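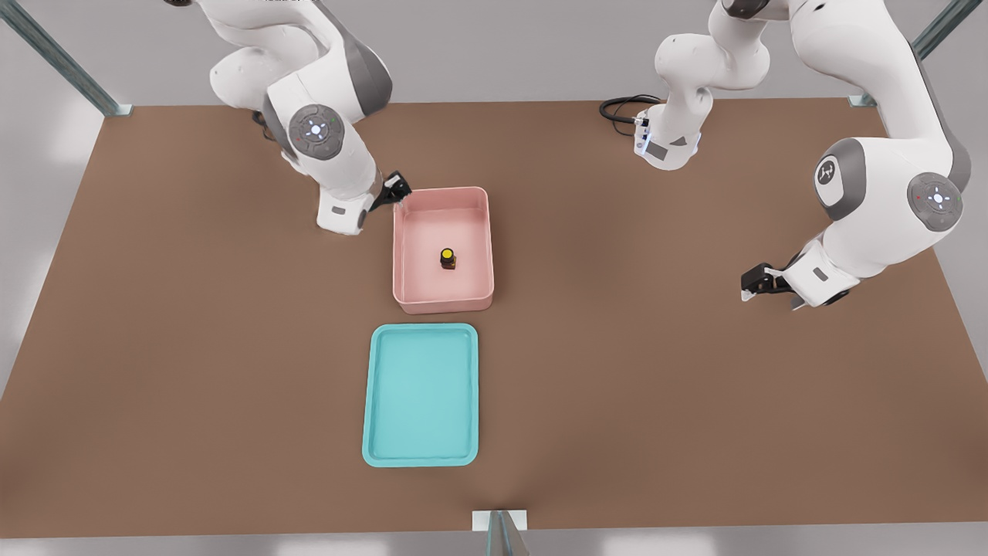
Can a two-armed robot do the putting away yet?

Posted in: Home and small workshop

I run a small repair shop from a converted garage and do most of the housework as well, so I'm asking about both. My bench ends every day covered in jars, trays and bins. The jobs I'd like to hand over are dull ones: take a jar out of a bin, stand it on a tray, put the bin back on the shelf, wipe the bench. At home it would be the same sort of thing with the dinner table and the recycling.

I've been reading about two-armed setups and the simulations people use to work tasks out beforehand. A jar with a yellow lid in a pink bin and an empty turquoise tray next to it is pretty much my bench on a good day, minus the mess. What I can't find out is how far a task like that is from being something I could leave running while I serve customers.

My budget is 3000 for the whole thing. The cheapest pair of arms I've been quoted is 3799 from Fasberg, without a table or a stand. Would I be wasting my money? I can follow instructions and do a bit of wiring, but I'm not a programmer.

Thanks in advance.

Posted by benchandbroom

tidyhinge

Short version: moving one jar to one tray, yes. Clearing your bench, no.

I look after a pair of arms at work (Venov, a few years old now) and we use them for loading parts into trays. They do it well when the tray is where it should be and the parts are all the same. Move the tray a hand's width and it depends on how the job was set up. Ours has a camera over the table and copes with that. It doesn't cope with a tray that has a rag lying on it.

Some things to think about before you spend anything:

Bins are harder than they look. The gripper has to get down between the walls without catching the rim, and a jar standing close to one side is awkward to get hold of. Shallow bins with sloping sides are kinder than deep straight ones. If you do go ahead, change your bins first.

A two-fingered gripper will pick up a jar by the body or by the lid. If it takes the lid and somebody hasn't screwed it down, you have screws all over the bench. We had to make a rule about lids.

Lifting the jar and moving the bin are separate jobs. One arm can do the first. For the second you may want both, one on each end, and getting two arms to move together with something between them took us far longer than everything else.

Wiping is a different matter again. It needs steady pressure along the whole bench and the arm has to go round whatever is still on it. I wouldn't plan on that at all.

As for simulation, it's worth doing and costs you only time. You can check whether the arms reach, whether they bump into each other and where the tray should go. It's less good on things like slippery glass or a sticky lid. Our loading job ran cleanly on screen and then needed another 15 days of fiddling on the real table.

On the money, 3799 for bare arms puts you over before you've bought a table, a guard or a camera. I'd wait.

Lūse_user

we have the Lūse arm at our makerspace, just the one. it puts cups in a rack. its slow. I can do the rack in the time it takes to do 3 cups. fun to watch though and the kids like it

wouldnt leave it on its own with customers about

oldshelfmark

I agree with most of what tidyhinge wrote but I think the home half of your question got missed.

A bench can be arranged to suit a machine. You can paint marks on it, fix the tray down and buy twenty of the same jar. A dinner table isn't like that. There are glasses half full, forks under napkins and a different set of dishes each night. I tried a Kunex kit arm in my kitchen last October and the only chore it managed regularly was moving empty plastic tubs from the worktop into a crate. Plates were too heavy for it with the arm stretched out. I took it down in the end because I wanted the worktop back.

Space is the thing I would measure first. Arms fixed at the back of a table still swing out over it, and you can't work there while they're moving. In a garage you would be giving up a whole bench.

If you want to try it cheaply, get the simulation software, build your bench in it with the real measurements and see how you get on with one jar and one tray. Then add a second jar lying on its side. If you're still enjoying yourself after that, look for a used single arm. For the dinner table, keep the dishwasher and a big tray.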